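2 de marzo de 2019

Llevo toda la tarde dándole vueltas a lo mismo y como no lo escriba no me duermo. ¿Puede una máquina recoger una mesa? No digo cenar, ni cocinar, ni doblar una sábana bajera (eso no lo sé hacer ni yo). Recoger una mesa, una taza, una bandeja, ya está.

Todo viene de la discusión con Ovidiu en la comida. Él está convencido de que en nada tendremos un cacharro en cada cocina, y sacó a relucir el Vullard, ese brazo que vio en una feria en enero y que colocaba vasos en una estantería. Vale, muy bonito, pero le pregunté cuántas clases de vasos había y resulta que una sola. ¡Una! Los mismos vasos, la misma estantería, la misma luz. Así también recojo yo la cocina con los ojos cerrados. Se enfadó un poco, creo, porque se levantó a por el café y volvió sin el mío.

Lo que me da rabia es que en parte tiene razón. En el almacén donde trabaja su hermana, Oprea, las cajas van solas por los pasillos y nadie se asombra ya. Hay 60 carros de esos y se apartan para dejarte pasar, cosa que no hace ni la mitad de mis vecinos. Pero una caja es una caja. Tiene seis caras y se está quieta. Una taza tiene asa, o se la han roto, o lleva dentro un culo de té con la cucharilla puesta, y la agarras distinto en cada caso sin pensarlo ni medio segundo.

Luego llamé a Nokuthula para que me diera la razón y tampoco me la dio, claro. Me dijo que yo miraba el problema al revés, que el asunto está en las manos y en cuántas veces han hecho la cosa. Que si un crío tarda años en aprender a llevar un vaso lleno sin tirarlo, por qué le exijo a la máquina que le salga a la primera. Me contó que en Isance guardaron 900 intentos de poner una taza en su sitio y que con eso apenas les daba para empezar a hablar. ¡900 tazas! Bueno, la misma taza 900 veces, que me parece todavía peor.

Me quedé pensando en mi madre, que con la artrosis ya no se fía de coger los platos hondos. A ella le da igual si el aparato es listo o tonto, quiere que le baje la fuente grande del armario de arriba y que no se la estrelle en la cabeza. Para eso pagaría. Yo también pagaría, aunque miré lo que pedían por el Grora, el que sale en la revista, y se me quitaron las ganas: 262 al mes, y encima leyendo la letra pequeña descubres que no toca nada de cristal ni nada mojado. O sea, que en una cocina se dedica a mirar.

Después he hecho la prueba conmigo misma, qué le voy a hacer. He cogido las pinzas de la ensalada, una en cada mano, y me he puesto a quitar la mesa. He tardado 27 minutos en lo que normalmente hago mientras hierve el agua. La taza del desayuno la he llevado bien, agarrada del borde y muy despacito, con la lengua fuera. El plato de la mantequilla ha sido un desastre y del cuchillo no quiero hablar. Con dos dedos tontos y sin notar nada en las yemas, cualquiera es torpe, así que retiro la mitad de lo que le dije a Ovidiu. La otra mitad la mantengo.

Mañana le escribo y le pido perdón por lo de los vasos. Y a Nokuthula le voy a preguntar si puedo ir una mañana a probar con unas pinzas de verdad, que las mías resbalan. Me apetece muchísimo ver si con ellas soy capaz de levantar una taza y dejarla en una bandeja sin que suene. Ah, y comprar mantequilla.
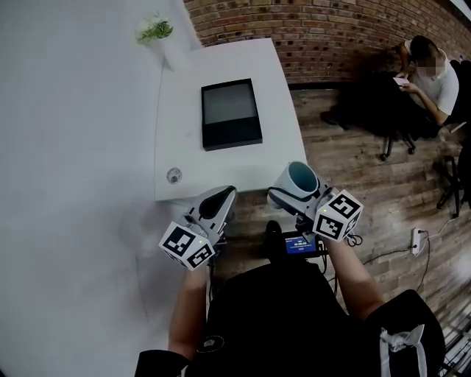
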